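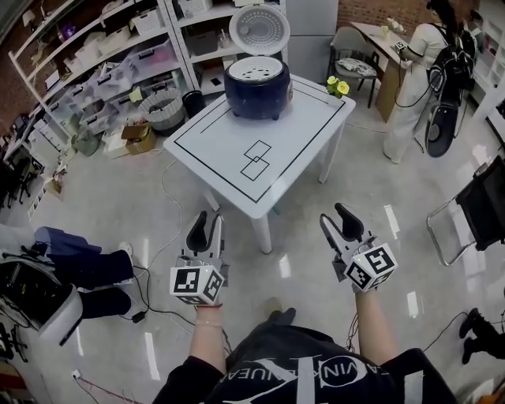

Thambiah, 2022-10-13

Hello again from the kitchen skills room! We're past the halfway mark of the Trirex grant, so I thought I'd catch you up on where the money has gone and what we've been up to.

The big news is rice. Everyone who answered our February survey wanted to start with it, so the rice cooker has become the centre of the program (quite literally – it lives on the white table in the middle of the room). We've now run 58 sessions out of the 72 you funded, and I'm confident we'll fit the rest in before the grant closes.

I love that dark navy cooker. The white lid props right up, so you can get at the inner pot without fighting it, and the perforated plate inside the lid is the part we keep reminding people to wash. The black tape around the tabletop was my idea and I'm very pleased with it – things stay inside the line, mostly. The little pot of yellow flowers at the back came out of my own pocket, so don't go looking for it in the accounts!

Spending is on track. We have $200 left in the equipment line and I'd like to put it toward seven measuring jugs from Dovex, if you're happy with that. The Tumov hall has also asked whether we'd bring the sessions over there, and I'd love your thoughts before I answer them. Receipts are coming in a separate email.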